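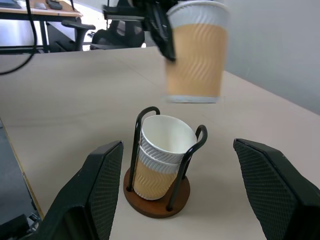 Where does the Asadi tramway walk start?
At the gravel car park on Tavier Road, next to the old weighbridge. The gate opens at 7 am and there is room for 42 cars.

Our October outing took the walking group up the Asadi tramway to the Okalex slate quarry, on the open day held there every spring. We met at nine on Thursday, signed the sheet and were away by quarter past. It had rained overnight and the first section through the ferns was greasy underfoot, so we took it slowly.

The tramway was built to bring slate down to the wharf at Zitidport. The track was lifted long ago but the formation is easy to follow, and in the cuttings you can still find stone sleeper blocks with the two drilled holes where the rail chairs were spiked. Most of the blocks are on the left going up. The gradient is steady as far as the first creek crossing, where the timber bridge has gone and a set of steps takes you down and up again. The steps are steep and the handrail stops short of the bottom.

After the creek the path swings around the shoulder of the hill and comes out at the passing loop. The formation widens to take two tracks and there is a flat grassy area that does well for morning tea. A cold wind was coming up the valley so we didn't stay long. 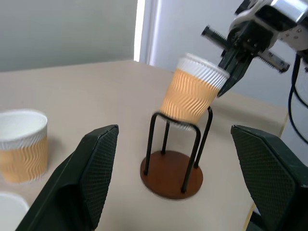
From the loop it is another half hour to the foot of the incline. Loaded wagons went down on a cable and pulled the empties up, and the footings of the drum house are still at the top. The incline itself is too overgrown to walk. The signed route zigzags through the trees to the right of it, and comes out on the quarry floor beside the dressing sheds.

Hajar Metwally met us there and took us through the sheds and along the lower bench. She has been working through the Okalex wage books and told us the quarry had 1243 entries for wagons sent down in its best year. The colour of the slate changes as you go along the bench, from grey to a dull green, and the green was sold at a higher price for roofing. Only one of the sheds has its roof. The saw pit in the second one is fenced off, but you can look over the rail and see the channel where the water ran out.

The upper bench was closed because of a rockfall in winter. Hajar expects it to stay that way until next year at least – there is a long queue for the engineer.

We had lunch against the shed wall, out of the wind, and started back at half past one. Going down took much less time, apart from the creek steps, and everyone was at the cars by three. A few of us went on into Zitidport to look at the wharf. There isn't much left of it beyond the piles, and the tide was in.

Entry on open days is by gold coin donation. Boots are recommended, and dogs are not allowed past the passing loop.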